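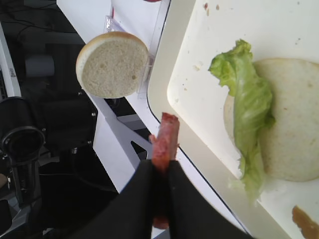
How long does it take to get a four-piece band ready to play an outdoor stage? For Becerra, the answer is 21 minutes from the last note of the previous act, provided the drums are already on a rolling platform and the monitor mixes are stored.

The band's drummer, who also handles its stage plan, gave that figure during a conversation in the rehearsal room the group rents in Barnau. Becerra has spent the spring preparing for its first tour with its own monitor system, and most of the talk was about that.

"We used floor wedges for years," the drummer said. "They work. The problem is that you get a different mix in every room, and half the sound check goes to getting back to where you were the night before."

The new setup is a rack with a small digital mixer, a splitter and four wireless in-ear units. Each member controls a personal mix from a phone. The house engineer receives the same inputs through the splitter and has no need to touch the band's side.

The drummer's own mix is mostly click, bass and lead vocal. The guitars are low and panned wide. "I tried having everything in there at first. After a few songs I couldn't pick out the click, so I took things away until I could."

The click is used on all but two songs in the set. One of those, the slow closing number from the album Memitz, speeds up in the last section and was recorded without a fixed tempo. The band tried mapping the tempo changes by hand and gave up on it.

"You can program it," the drummer said. "It took an evening, and then it felt like following a bus."

Memitz was recorded in a former grain store outside Brirkthorpe. The drums were placed at the far end of the main floor, with two room microphones on tall stands and a third in the stairwell. According to the drummer, the stairwell microphone is the loudest part of the drum sound on three tracks. Its natural decay was long enough that no artificial reverb was added to the snare.

Moving that sound to a stage has been harder. The band first ran a sampled snare under the live one, triggered from a sensor on the rim. At rehearsal volume the sensor picked up the rack tom and fired twice. Raising the threshold stopped the double hits but lost the quiet notes. The sample is now used only on the choruses, and a foot switch turns it on and off.

Guitars go through modeling units straight to the mixer, with no amplifiers on stage. The bass player kept a cabinet. "That was a discussion," the drummer said. "It's one speaker, it faces sideways, and it stays below the level where it gets into the vocal microphone. I can live with it."

Weight was the other concern. The full load, including cases, comes to 220 kilos, down from roughly 300 with the old wedges and amplifiers. It fits in one van with the rear seats left in, so the band no longer needs a trailer.

The tour opens in Brirkthorpe in May, at a hall with 1,666 places, the largest the band has booked under its own name. The rooms after that are smaller, and one of them holds 133. The drummer expects the small one to be more difficult, as the cymbals will reach the audience without any help from the speakers – and the vocal microphone will be close to the ride.

"We'll bring the thinner cymbals for that one," the drummer said. "And I'll play with lighter sticks. I have been practicing with them since the winter, and the fills still come out a little early."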